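Dorville Rules (robot manipulation)

The Dorville Rules are a set of working rules for robot arms that handle household objects on open tables, without a fence or cage. They cover how the work area is laid out, how the hand may touch an object, how cables are carried, and what must be written down after each run. The rules are used mostly in small laboratories and training workshops. They are voluntary and do not replace national safety law or the manual supplied with a machine.

Origin

The rules began as a wall sheet at the Dorville workshop, where Piroska Jakab and Karthik Ekanayake were preparing dishes, bottles and bags for handling trials. The first sheet had five lines. It was later merged with a longer checklist kept at Urka, and the combined text was issued under the Dorville name in a plain paper edition. The current edition has 17 numbered rules and one appendix on record keeping.

A separate document, the Sipos Notes, is sometimes confused with the Dorville Rules. The Sipos Notes deal only with the maintenance of finger joints and are not part of the set.

Scope

The rules apply to a single arm with a gripper or a multi-fingered hand, working on objects a person could lift easily with one hand. Knives, glassware, heated items and open containers of liquid are outside the scope. So are mobile bases while they are moving. Two-armed work is allowed only if each arm is treated as a separate machine and each has its own stop button.

Work area

Rules 1 to 6 deal with the table and what is kept near it. The object being handled is called the task object, and everything else on the table is called standing stock. Standing stock may stay on the table if it is placed at the back or to the side, outside the path of the arm, and if it is entered on the layout sheet. Crates are preferred for small parts and may be stored on a shelf under the tabletop.

The table surface should be wiped before the first run of the day. Polished metal is permitted, but the operator must check the camera view for reflections, which can be mistaken for part of an object. Scratches need not be repaired unless they catch on the object or on a fingertip.

Contact with the object

Rules 7 to 12 cover contact. The hand should approach an open vessel from above or from the near side and stop before it touches. The fingers are then closed slowly. For bowls and basins the rules name the rim grip as the normal method, with the fingers over the edge and the pads against the inner wall. The thumb or an opposing finger may stay outside. Lifting by friction on the outer wall alone is discouraged for plastic bowls with a flared rim. 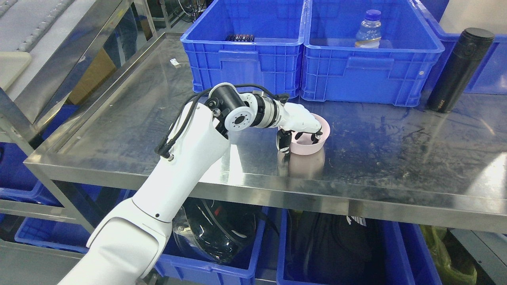 Natnael Fikre has objected that the rim grip should not be the default for thin plastic, as it teaches operators to squeeze first and look at the wall bending afterward. In his view a scoop from beneath ought to come first, with the rim grip kept for bowls that are too low to get under. The current edition keeps the rim grip but adds a limit: if the wall bends enough to be seen, the run is stopped and the closing force is reduced before another attempt.

An object that has been dropped is set back by a person, with the arm stopped. The hand is not used to chase a rolling or sliding object.

Cables

Rules 13 and 14 require that cables fixed to the outside of an arm have enough slack to pass over each joint through its full range. Loops must not hang low enough to touch the task object or the standing stock. Connectors are checked by hand at the start of a shift, and again after any collision.

Stopping and records

Rule 15 requires a person within reach of the stop button at all times. Rule 16 sets a limit of 60 minutes for one operator before a break or a change of operator. Rule 17 requires a written record of each run, including failed ones. The record gives the task object, the type of grip, the result and the operator's initials.

Use

Etotov adopted the rules with one change, shortening the operator limit. A review by Taras Hordiienko looked at 2,615 run records kept under the rules and found that the most common fault was a missing layout sheet. The review recommended printing the layout sheet on the back of the run record, and this was done in the next printing.

See also: Sipos Notes; Urka checklist; Rim grip; Layout sheet; Operator limits

Categories: Robot handling | Workshop practice | Voluntary standards

Contact the editors | Copyright and reuse | Back to top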